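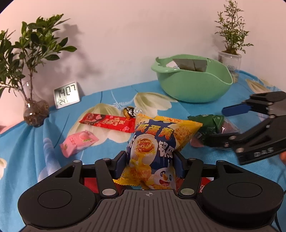 Mindwood Salted Egg Seasoning - 12 oz Shaker Jar

Home > Pantry > Seasonings & Dusts > Salted Egg

In stock. Ships from our Dastier warehouse.

I've been putting salted egg yolk on things for years and for most of that time I made the powder myself, which meant curing yolks in salt, drying them out in a low oven, grating them on the fine side of the box grater and then finding orange specks behind the toaster for a week. I still think that's a fun weekend project! But when I want fries at nine at night I want a jar, and this is the jar I keep by my own stove.

Mindwood makes this one in small runs, and we've carried it since May. It's a dry seasoning, a little coarser than powdered sugar, and it smells like butter and curry leaf when you crack the lid. The yolk comes through first, then the salt, then a small kick of chili that sits at the back of your throat. My kids don't notice the chili. My mother does and she has opinions.

How I use it

Fries and tots are the obvious place to start. Toss them while they're straight out of the fryer or air fryer, in a big bowl, with a teaspoon of melted butter first if they look dry. Two teaspoons of seasoning does a full sheet pan for me, but start with one and taste.

Popcorn works great too. I grind the seasoning a bit finer in a mortar for that, otherwise it all ends up at the bottom of the bowl (the kid who gets there last is thrilled).

For a sauce, melt three tablespoons of butter over low heat, add a tablespoon and a half of seasoning, let it foam up, then pour in a splash of evaporated milk and stir until it loosens. That goes over shrimp, fried tofu, chicken wings, roasted pumpkin - I've even had it on plain noodles with a fried egg on top, so egg on egg. No regrets. Keep the heat low. The first time I did this I walked off to answer the door and came back to brown gravel.

And if you like salted egg potato chips or fish skin, you can get pretty close at home with a bag of plain kettle chips. Warm them on a tray at 300 for a few minutes, drizzle with a little of the butter mix and spread them back out to crisp. They don't keep, so make what you'll eat that night.

What's in it

Salted duck egg yolk powder, sugar, whey powder, salt, curry leaf, chili, garlic powder. Contains egg and milk. Packed in a kitchen that also handles shellfish and peanuts.

The label gives 262 mg of sodium per teaspoon, so don't salt your food beforehand. I mean it! Cook everything plain, season at the end, then decide.

Sizes

12 oz shaker jar (this page)
3 oz trial pouch, resealable
900 g kitchen bag, no shaker top

The big bag is the better deal per ounce if you go through a lot of it. I split mine with my neighbor. The shaker jar has a flip lid with a pour side and a sprinkle side, and the 3 oz pouch refills it a couple of times over when you're running low and don't want to commit.

Storage

Keep it somewhere cool and dry with the lid shut. Don't shake it straight over a steaming pan or the holes will clog - tip some into your hand first. If it clumps anyway, a fork sorts it out. Use within six months of opening. The fridge is fine for the big bag as long as you let it come back to room temperature before you open it.

A few things people write in about

It's not vegetarian-unfriendly, but it isn't vegan either, and I don't have a vegan one I like enough to sell yet. I've tried four.

It isn't the same as the Salehi Golden Yolk Crumb we also stock. Salehi is chunkier and sweeter and meant for sprinkling on buns and rice porridge. I wouldn't try to make the butter sauce with it, it goes grainy.

Yes, it fits the Hurnier spice rack, bottom row only. The jar is a bit too tall for the top two.

Goes well with

Mindwood Fried Curry Leaves
Salehi Golden Yolk Crumb
Hurnier wide mixing bowl, steel

Page updated 7/21/22. The trial pouch is back in stock and the kitchen bag has the new label.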